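Home | Projects | Reports | About | Contact

We use cookies to improve your visit. Accept | Settings

Does a Folding Method Matter? Project Report, Laundry Group
Róisín Doherty and Conall Ó Riain 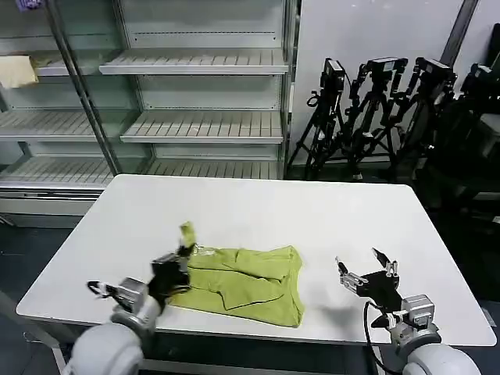

Figure 1. Crumpled yellow-green garment on the white table, one corner raised.

Our course handout claims that a "proper" fold saves shelf space and cuts creasing. We had doubts about both. The handout gives no source, and the drawings in it show shirts with no wrinkles to begin with.

We logged 268 folds over 14 sessions in November, using 2 methods: the thirds fold from the handout, and a plain half-and-half. Every trial was supposed to start from a crumpled heap. We doubt the heaps were equally bad - nobody defined "crumpled" until we were well into the work, and by then 123 folds were already logged.

The thirds fold gave a neater stack. Whether it gave fewer creases, we can't say. Róisín scored creasing by eye, Conall scored the same shirts the next morning, and the two sets of scores disagree often enough that we left them out of the results.

Stack height is the only measure we would defend, and it depends on how hard you press down. A repeat should use a fixed weight on top.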